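Pleated skirt losing its pleats after washing, can they be reset at home?

Posted in Clothing Care > Fabrics and Finishes
Tags: pleats, polyester, pressing, skirts

Palesa Hlongwane

I have a midi skirt from Follau, accordion pleats, mid-calf length, elastic waistband. The care label says 100% polyester for the shell and viscose for the lining. Machine wash cold, do not tumble dry, cool iron.

I have washed it 3 times on the delicate cycle and hung it by the waistband to dry. The pleats at the top are still sharp. From the knee down they have started to open, mostly on the left side, and the hem now swings out wider than it did in the store. I tried a steamer on it and it made no difference that I could see, except that the lining shrank slightly and now rides up.

Two things I want to know. Can the pleats be put back at home with a regular iron, and is there a way to wash the skirt that doesn't make this worse? I need it for a work event in March and I would prefer not to buy another one. The dry cleaner near me says they don't do pleats.

Bongani Lekota
Member, Alterations

The fiber content is good news. Pleats in polyester are heat set, meaning the fabric was folded in a paper form and heated until the fiber took on the new shape. They are much more stable than pleats in cotton, wool or viscose, which relax as soon as they get wet. If yours are opening after three washes, either the original set was weak or the skirt was spun while bunched up.

A household steamer won't reset them. Steam from a handheld unit hits the fabric at a temperature below what was used at the factory, and there is no pressure behind it. You need heat and pressure together, for long enough to get through all the layers.

What you can do at home:

Work on a flat, firm surface. A padded ironing board is too narrow for a full skirt and lets the folds roll. A table with a folded cotton sheet on it is better.

Turn the lining up and pin it out of the way at the waist. Viscose and polyester want different treatment and you don't want to press one through the other.

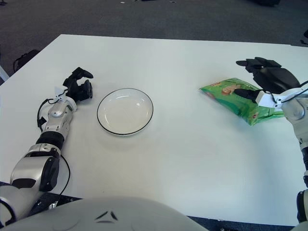

Start at the waistband, where the folds are still good, and follow each one down to the hem with your fingers. Do a section about as wide as your hand. Pin the folds at the hem and again at the knee, with the pins parallel to the fold so they don't leave marks across it. Use glass-head pins, as plastic heads melt.

Lay a damp cotton press cloth over the section. Set the iron to the polyester or synthetic mark and no higher. Put it down, hold for a slow count of ten, lift, move. Don't slide it. Remove the pins and press again where they were.

Leave the section flat until it is fully cool. This step matters as much as the heat. If you move it while warm, the fold sets in whatever position it ends up in.

Your label says cool iron, so test inside the hem first. If you see shine, add a second cloth. Expect an improvement, but not the original edge. Knife pleats respond well to this. Accordion pleats are harder, since they are meant to stand up and an iron flattens them. For those a pleating service is the proper fix. They will want the lining and waistband taken off first, and it often costs more than the skirt did.

Tarmo Dambrauskienė

just get a new one, the Britley ones hold up way better. mine is 2 years old and I put it in with everything else

Sipho Gumede
Member

Agree with Bongani on the pressing. On the washing part, which wasn't covered:

Before it goes in the water, gather the skirt lengthwise so the pleats close up, and slide it into the leg of an old pair of pantyhose. Cut the foot off so you can feed it through. The tube keeps the folds stacked. Hand wash in the tube, cool water, a small amount of liquid detergent, and squeeze along the length. No twisting. Rinse the same way.

Skip the spin cycle if you can. Roll the tube in a towel and press the water out, then hang it by the waistband, still in the tube, and take it off when the skirt is nearly dry.

For storage, clip it by the waistband on a skirt hanger with room on both sides. If it is squeezed between coats the lower half will open again.

As for the lining, viscose that has shrunk from steam will sometimes stretch back if you dampen it and press it while pulling gently toward the hem. If it doesn't, unpick it at the waist and drop it slightly, provided there is enough seam allowance.

Palesa Hlongwane

Thanks. I did one section on the left side with two cloths. The folds are flatter than the rest but they do stay closed now. I will do the remainder below the knee and leave the top alone. Lining is still short.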